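Risden Block Library: Frequently Asked Questions
Last updated May 2021

The block library lends sets of building blocks in metal bins to households, classrooms and after-school rooms. These are the questions we get most often at the desk. If yours isn't covered, write to Danica Brabec and she will add it the next time the page is revised.

What is in a set?
It depends on the size you borrow. A starter set has 30 blocks, a room set has 59. All of our blocks are plain rectangular ones. We don't lend arches, cylinders or wheels, and we don't plan to.

Which colors do you have?
Green and reddish brown. The shades vary from batch to batch. The Sokol blocks came to us in two deliveries, and the second delivery of green was noticeably darker than the first. We mix both in every set. If you need matching shades for a pattern activity, say so on the booking form and we'll pick them out.

Are all the blocks the same length?
No. Each color comes in long and short. The lengths are not marked on the blocks, so children sort them by laying them side by side.

Why metal bins? Our old ones were plastic.
The plastic tubs cracked at the corners, usually in winter when they had been left in a car. The metal ones have lasted much longer. They are louder when blocks are dropped in, and some teachers put a piece of felt in the bottom. That's fine with us as long as the felt is not glued down.

The coating inside our bin is scratched. Do we have to report it?
No. Scratches and worn patches on the inside walls are normal wear and we don't charge for them. Do report a bent rim, a sharp edge or a seam that has opened up. Run a thumb along the seams before the children start, and if anything catches, swap the bin. There is a form for this at the desk, or you can send a short e-mail.

Do we have to put the blocks back in any order?
No. Loose is fine. Iveta Murín used to ask for them in layers, with green on the bottom, and some of the older instruction cards still say so. Please ignore that line on the card.

Can we borrow a second bin?
Yes. Most groups do, so that they have one to take from and one to put into. The second bin is free with any set. Stand the two bins one behind the other or side by side, whichever suits your table. Check that both are empty of other people's things first — we find buttons, beads and bits of gravel in returned bins all the time.

Something small and dark was in the bin and it isn't a block. What should we do with it?
Take it out before small children use the set. If it looks like part of the bin, such as a rubber foot or a cap, tape it to the booking slip. Otherwise throw it away.

What kind of table do you recommend?
Any flat one that doesn't wobble. The bins are metal and will mark a soft wooden top if they are dragged, so lift them or put a cloth underneath. Carpet is a good surface for building but a bad one for the bins, which tip when someone leans on the edge.

How do we clean the blocks?
Wipe them with a damp cloth and a little dish soap, then dry them right away. Don't soak them and don't put them in a dishwasher. For the bins, use the same cloth. Please don't use scouring pads, which take off what is left of the coating.

What happens if we lose a block?
Tell us when you bring the set back. We don't charge for the first two. After that we ask for a small payment for each one. Blocks do turn up later, mostly under radiators, and we give the money back if you return them.

How long can we keep a set?
Three weeks, with one renewal. Schools can book for a full term if they reserve in January. Sets are handed out from Room 11 on the ground floor, and returns go to the same room.

Can we mix your blocks with our own?
We would prefer that you didn't. The Vestance blocks that many schools own are close in size to ours, and after an afternoon of play it is hard to tell them apart. If you do mix them, put a pencil dot on yours first.

Do you have activity ideas?
There is a printed sheet in the lid pocket of the carrying bag. The simplest one works well for ages three and up: put a few blocks of each color in one bin and ask the child to move only one color to the other. With older children, add length, so that they move the long brown ones first and then the short green ones. Horácio Vilela has written a longer sheet on building walls and bonds, and copies are at the desk.

How many sets are there in all?
Fewer than we'd like. We own 501 blocks, not counting spares, and the sets are often all out in the fall. Book early.
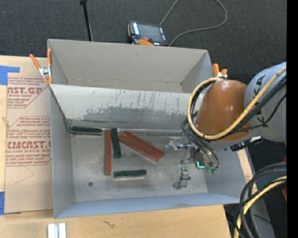

Tatiana Machala wrote to us that her group starts with three of each color and leaves the rest in the bag until the younger ones have got the idea, and she would like the printed sheet to suggest the same.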